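**Blogging for Small Audiences, handout 3: giveaways and link parties**
Notes: Theresia Camenzind

Carried over from last time: a link party is a post where other bloggers leave their links. A giveaway is a post where strangers discover a sudden love of your writing. Many hosts run both at once and then wonder why they're tired.

### Before you post

- Write the rules first. Who can enter, when it closes, how the winner is picked, who pays shipping.
- Put the closing time *and the time zone* near the top. Iida Rantala left hers out and got 200 emails on the subject, several of them polite.
- If a sponsor supplied the prize, say so in the first paragraph. Small gray type at the bottom doesn't count.
- One required entry step. Two if you must. The Gostley blog asked for nine and drew three entries, one from the host's mother.
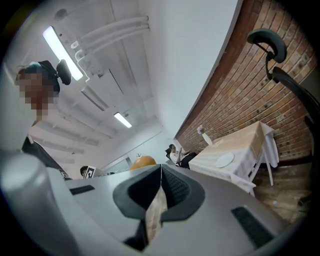
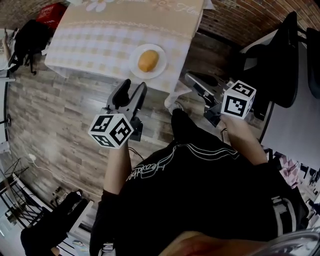 *Hand-held grippers. The checkered tablecloth is in the second picture.*

### While it's open

Visit the links. All of them, if the party is small; up to 440 has been done, by Halfdan Oddsson, who doesn't recommend it. Leave a comment that proves you read the post. "Great share!" proves the opposite.

### Missing a week

Say sorry in one sentence and move on. The storm, the router and the dog may each have a clause.

### For next time

Read the Cirkis and Galbraith rules pages (in the packet). Mark every sentence an entrant could argue with. Then draft rules for a December giveaway with a prize you could bear to mail, 4000 characters at most, and swap with a neighbor who enjoys finding loopholes.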